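5. Contact Faults in the Wiping Task

5.1 Background

The tabletop cleaning program at the Nidville site was set up to test whether one arm, with one two-fingered gripper and no change of tool, could handle both the cups and the spills that people leave on a shared table. The cups and the cloth are handled under the same controller, Evness, and with the same safety limits. Earlier sections reported on cup handling. The present section deals with a fault that appeared only when the arm worked with the cloth, and that was serious enough for the wiping trials to be stopped until it had been understood.

In the wiping task the arm must find a folded cloth, close the fingers on it, lift it clear of the table, carry it to the liquid and wipe. The cloth is thin when folded, and the fingertips have to come very close to the tabletop to get hold of it. A cup allows a generous error in height. A cloth allows almost none, and an arm that goes too low presses on a hard surface with whatever force its limits permit.

5.2 Description of the fault

The fault was logged as "descent past contact." During the approach to the cloth, the arm kept commanding downward motion after the fingers had met the fabric. Evness has a force limit that should end the descent, and in most trials it did so. In the trials at issue the limit was reached and the descent command was renewed, so that the fingers were held against the table through the cloth until the watchdog timer ran out. The timer was set to 1,000 milliseconds. In that interval the wrist joint carried a steady load for which it had not been rated, and on one occasion a finger pad had to be replaced afterward.

The wiping series had been planned at 2,000 trials. It was suspended before it was complete, and the remaining trials were run only after the changes described in Section 5.4.

Two cameras were in use, one fixed at the table and one carried at the wrist. The fixed view gives the positions of the cups, the spill and the cloth. The wrist view is used for the last part of the approach, when the arm itself may hide the cloth from the fixed camera. Figure 2 shows the work from both.
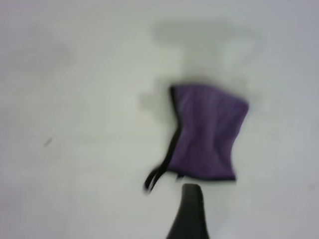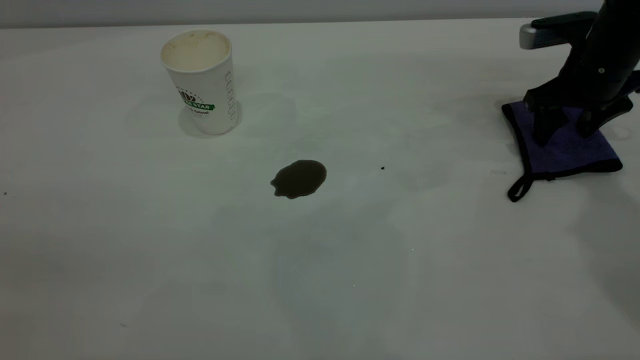
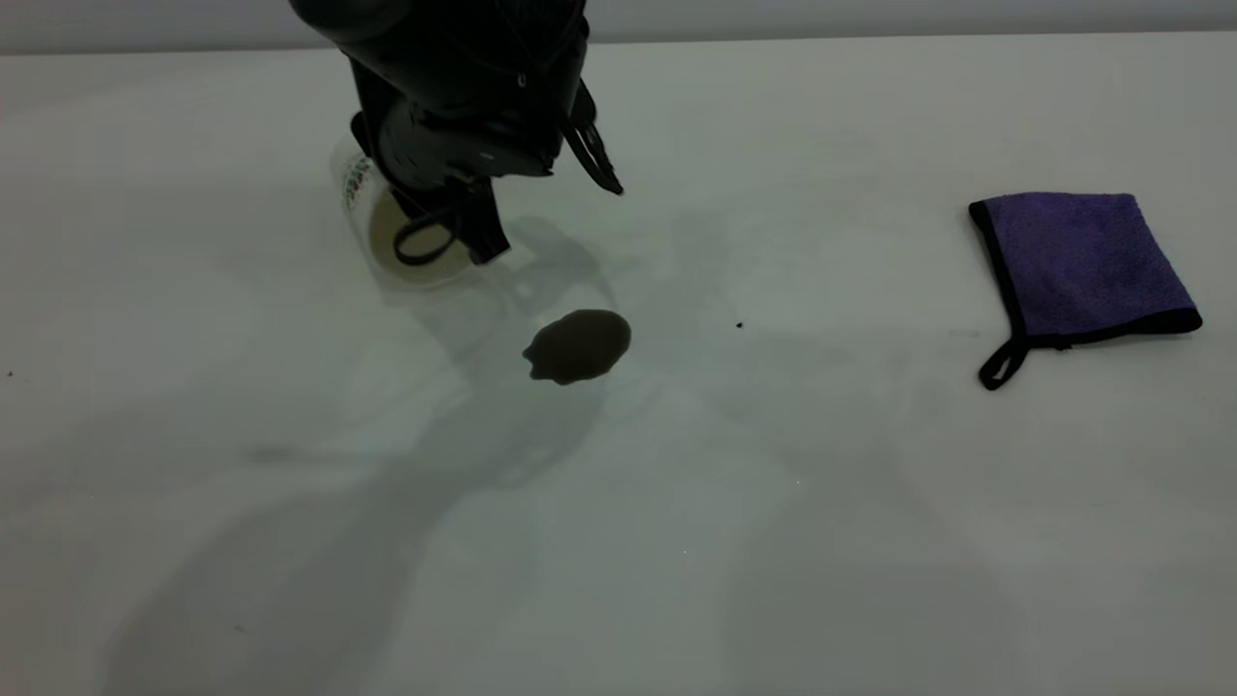

Figure 2. Cloth and cup handling at the test table. First panel: wrist camera, with strong motion blur over the cloth and the gripper finger. Second panel: fixed camera, fingers pressing on the folded cloth, with the spill and a paper cup to the left. Third panel: fixed camera, a clear plastic cup held tipped in the gripper, with the spill below it and the cloth to the right.

Lavley Reports on Applied Robotics, Vol. 2, February 2023, p. 444

5.3 Cause

The review, led by Misaki Koyama, first looked at the force sensor. The sensor was removed, checked against known weights and found to be within its stated accuracy. Its cable and mounting were also checked. No fault was found in any of these parts, and the original sensor was put back for the rest of the work.

Attention then turned to the wrist camera. Evness estimates the height of the cloth from the position of its edges in the wrist view, and it refreshes that estimate with each new frame. When the arm moves quickly, the edges smear. The black trim of the cloth in the first panel of Figure 2 appears doubled in places, and the outline of the hanging loop is doubled as well. An edge finder given such a frame may return either of the two lines, or a line between them. During testing, successive frames of this kind produced height estimates that jumped up and down while the arm was close to the table.

A jump alone would have done little harm if the force limit had been final. Under the rules then in place, however, a new height estimate counted as a new target, and a new target cleared the stop. The arm would meet the cloth, stop, receive a lower estimate from a blurred frame, and start down again. The fingers could travel no farther, and the cycle repeated until the timer ended it. Neither the vision module nor the force module was acting outside its own specification. The fault lay in the agreement between them, which had been written for cups and never revised for the cloth.

The hanging loop made matters worse in a second way. It is black, as is the trim, and the edge finder sometimes took the loop for part of the border. The cloth was then judged to be larger than it was, and therefore nearer to the camera. The present data do not allow the two effects to be fully separated, and no attempt is made to assign a share of the fault to each.

5.4 Changes made

The force stop is now latched. Once it has been reached, the arm must retreat to a set height before any new target is accepted, whatever the source of that target. Frames from the wrist camera are scored for sharpness and are dropped if they fall below a threshold. If no sharp frame is available, the arm holds its position and waits. The final approach is slower than before, and the loop is masked out before the edges are measured.

The watchdog timer was left in place as a last safeguard. Its setting was not shortened, as a shorter setting caused needless stops in cup handling during trials in November.

5.5 Remaining safety concerns

With the latch in place, descent past contact was not recorded again during the rest of the series. That result should be read with some care. All trials were run on a pale, flat tabletop, and a dark or patterned surface could give the sharpness score more trouble than was met with in this work. The cloth was also of a single type throughout.

A related matter concerns open cups. A stop that freezes the arm is the right response when the fingers are pressing on a table, but it may be the wrong one when the gripper is holding a tipped cup with liquid in it. Evness does not at present distinguish between these cases. Until it does, operators at Nidville are instructed to keep hands and electrical equipment off the table whenever a cup is being handled, and to use the manual release only after the cup has been brought upright. A stop rule that depends on what is held in the gripper is under development and will be reported separately.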